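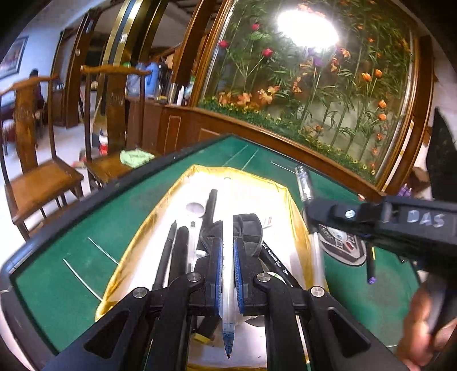 A hand-held gripper holds a clear ballpoint pen upright over a green felt table.

Jemer releases Luvum planning software

CLUNDOSPORT, 24th July. Jemer today released Luvum, a grasp planning package for two-finger grippers. It learns from hand-held demonstrations with pens, markers and other small items, and was trained on 787 recordings. Planning time is down to 41 milliseconds per grasp. Atanasov will begin using the package in January.

Last updated: 24th July

Related items
Jemer opens Clundosport office
Luvum tooling guide

Contact | © Jemer | Back to top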